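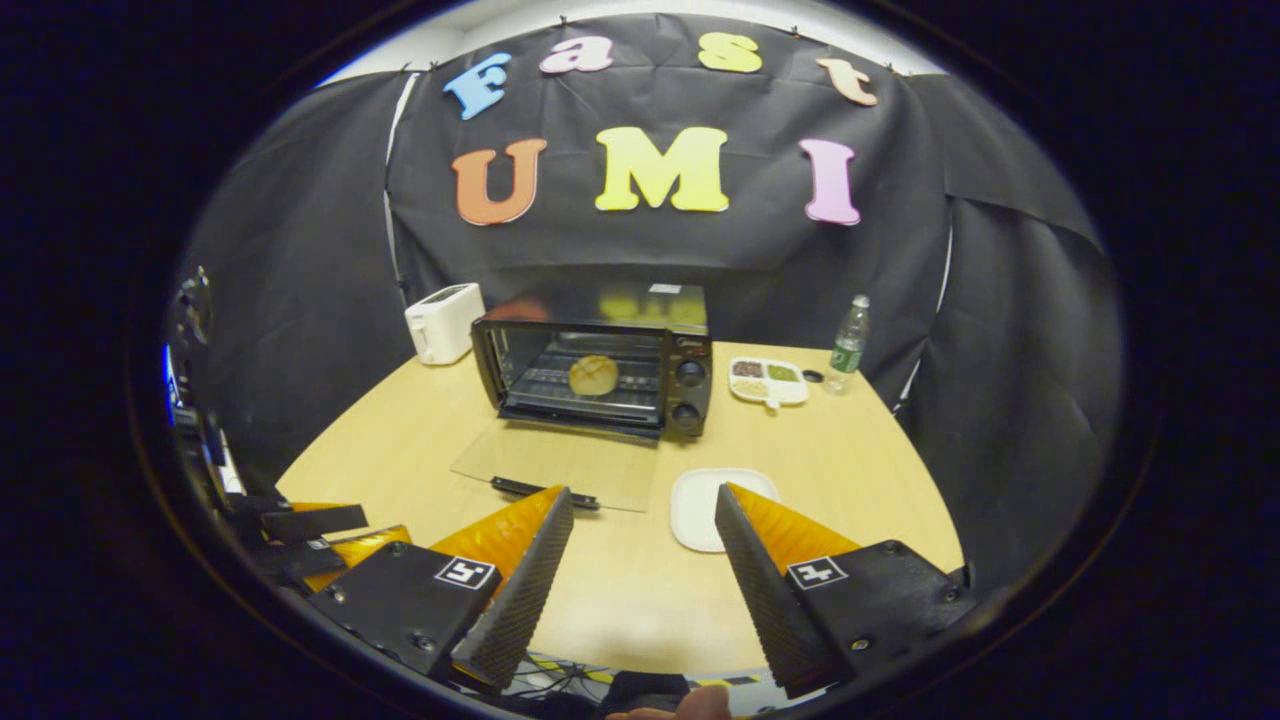 Does a bread roll need its own oven?

The countertop oven has been sold to us as the answer to the big one below the hob. Our writer put the claim to the test, with a toaster for company

Every few years somebody decides that I have been heating bread wrongly. First it was the pop-up toaster that burned the edges. Then it was the full-size oven, which I was told was a criminal waste of electricity for a single roll. Now it is the turn of the toaster oven, a black box with a glass door, a wire rack and two knobs, and I am supposed to clear a stretch of worktop for it.

I have doubts. I had them before I started and I still have most of them.

The case in favour was put to me by Sieglinde Haberkorn, who runs the breakfast side of a small guesthouse in Paltby and has owned three of these things. "A roll has a top and a bottom and a middle," she told me. "Your toaster only knows about the outside." She warms hers whole, on the rack, and swears the crust comes back as it was at the bakery.

It does, up to a point. A day-old roll put in on a middling setting for 4 minutes came out crisp, and the inside had softened nicely. A two-day-old roll came out crisp and the inside was still two days old. I tried splashing it with water first, as Haberkorn suggested, and that helped. It also helps in an ordinary oven, as my mother could have told both of us.

Where the small oven does win is patience, or the lack of it. My built-in oven takes an age to get going and the little one is ready while I am still looking for the butter. For anyone who lives alone, or eats breakfast at a different hour from everyone else in the house, I can see the appeal.

The knobs are another matter. Makers love to print a great many numbers round a dial, and I have yet to meet one I trusted. Arne Böttcher, who repairs small appliances in Ehlers, keeps a cheap oven thermometer for customers who complain. "They set it by the picture of the toast," he said. "Put a thermometer on the rack once, write down what you find, and then forget about it." I did. Mine ran hot at the low end and sulked at the high end, and I now ignore most of what is printed on it.

Then there is the top. A glossy lid looks smart in a shop and turns into a shelf within a week at home. Böttcher has seen bread bags melted on to them, and once a plastic tray. Leave the top clear, and leave a gap behind and at each side as the instructions say. That gap is the part the adverts skip when they boast how little room the oven needs. Measure with the gap included and the thing is a good deal larger than its box.

What about the old pop-up? I had meant to give mine away. Small and white, slot on top, it sits quite happily to the left of its bigger rival and I have no intention of moving it. For sliced bread it is quicker and more even, and it has never asked me to choose a rack position. The toaster oven browned one side of a slice and merely dried the other until I turned it over.

Nor am I persuaded by the extras. Recipe leaflets are keen on toppings, and I dutifully set out a divided tray with a little of this and that in the compartments, something green, something brown and grainy, something pale. On an open roll, dry toppings scorched before the bread was warm. Put them on at the end.

So who should buy one? Milagros Marulanda, a reader from Larnum who wrote to me in December, has no proper oven at all and cooks nearly everything in hers. I wouldn't argue with her. If you have a working oven and a working toaster, though, try the neighbour's before you spend anything. I gave mine 44 days on the worktop, and most mornings I walked past it and used the toaster.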